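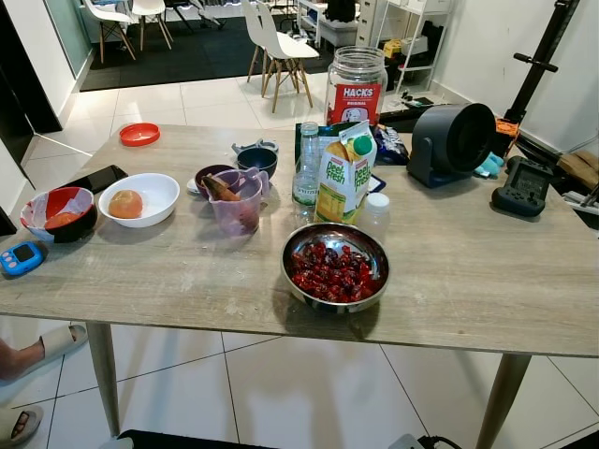
**Notes - preview builds and the update nobody asked for**
Plovedthorpe meetup, Jun 29, 2025

*(Start cold. No intro slide.)*

Hands up if you've put a preview build on the phone you use every day. Leave them up if you'd do it again.

**1. What Bilano says**

- The new Bilano preview has 37 listed changes. I read all of them. 19 are icons or colours.
- The big claim is "smart standby", meant to shut down apps you aren't using. We've heard that one before.
- No battery figures in the release notes. Ask why.

**2. What I saw**

- Ran it on two phones since May. One lasted a bit longer, the other got worse after the second patch.
- Two phones prove very little, so say that out loud.
- My alarm app was put to sleep. Tell the airport story, keep it short.

**3. Hidden bits**

- Reto Holzer dug through the files and found a settings page labelled Trindade. It's switched off.
- The blogs are calling it a desktop mode. Could be. Could also be leftovers from a project that got dropped.
- Go easy here - code in a preview is not a promise.

**4. The Flarnetti handset**

- Sold at $669 with "early access" printed on the box. Early access to what?
- Last year's model is $159 refurbished and runs the same build. Pause for the groan.

**5. If you still want to try it**

- Use a spare phone.
- Back up first, then check the backup opens.
- Going back wipes everything. It's in the notes, well down the page.

Ambros Prantl thinks I'm too hard on them and wants five minutes to reply. Give him the clicker. Questions after he's done.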